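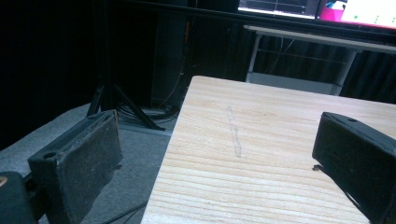
Pay the Apprentice to Be Slow

When I came to this country I already had a trade, or I believed I had one. I had repaired shoes for nine years in my uncle's shop. Then I found work with Kvido Halás, who has a small repair shop behind the train station, and for the first months he let me do almost nothing but take off old heels. I was offended. Now I think he was right, and I want to explain why I worry that young people who enter a trade today will not get those months.

The reason is money, of course. A slow worker costs the same for one hour as a fast one. My neighbour's son started in September at Rodex, where they repair bags and suitcases for the airlines. On his second day he received a sheet with the number of pieces he must finish in a shift. He is nineteen. He did not yet know which needle breaks in thick canvas, and he was already behind.

I do not say that Rodex is a bad company. They pay on time and the lunch room is clean. But a number on a sheet teaches a person to hide his mistakes, and a learner must show his mistakes to somebody, or he will carry them for his whole working life.

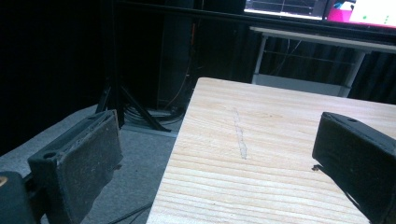

Kvido did not talk very much. When I brought him a heel he turned it over, pressed it with his thumb and gave it back. Sometimes he nodded. If he did not nod, I had to find the fault alone, and this could take me the whole afternoon. I have kept from that time the habit of pressing everything with my thumb, even bread in the bakery, and my wife is ashamed of me.

People who write about skills in the newspapers like to speak about courses. The course at the college in Drivgate costs almost $2,000 and has 306 hours, and I have met good teachers there. I sent my niece to it and I do not regret this. But when she finished she had made 2 pairs of sandals and one belt, each of them only once. The hand does not learn from one time. It learns when the work has become boring, and then a little longer after that.

There is an answer to me which I take seriously. Ruwan Bhattacharjee, who taught at that college before he opened his own workshop, told me that my story is a nice story because I had an uncle and then I had Kvido. He asked me what happens with the girl who has no uncle. In the old system the master chose who could stand beside him, and very often he chose his nephew. The course at least puts its price on the door, and anybody can read it.

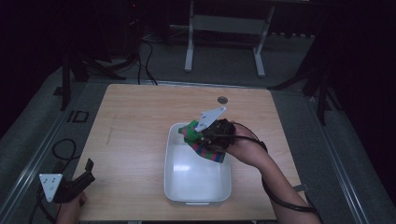 I thought about this for a long time and I believe he is half right. The old way was closed to many people, and some masters used their apprentices as cheap cleaners for years. I knew such men. I would not like to bring that back, with the sweeping and the shouting and no paper at the end.

But we could keep the door open and still give people time. If the government paid a small shop $500 a month for each learner in the first year, the owner could afford to let somebody spoil a few soles. This is not a large sum beside what is spent on advertising the trades to school students — I see the posters at every bus stop, always with a smiling person in very clean gloves. The learner would stay with one teacher, be paid a real wage, and have no sheet with numbers until the second year.

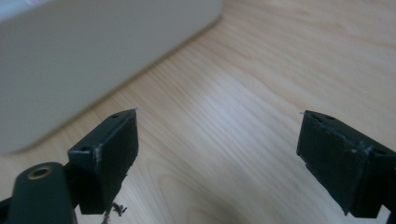

Somebody must check it, I know. There will be owners who take the money and put the learner at the cash register. An inspector could ask to see the spoiled work. I mean this seriously. A shop where a beginner has spoiled nothing in three months is a shop where the beginner was not allowed to try.

My neighbour's son has now left Rodex. He told me he was tired of being late all day. He drives deliveries, and he likes the van. His mother brought me his awl and his good scissors and asked if I could use them, and I said I would keep them for him in the drawer.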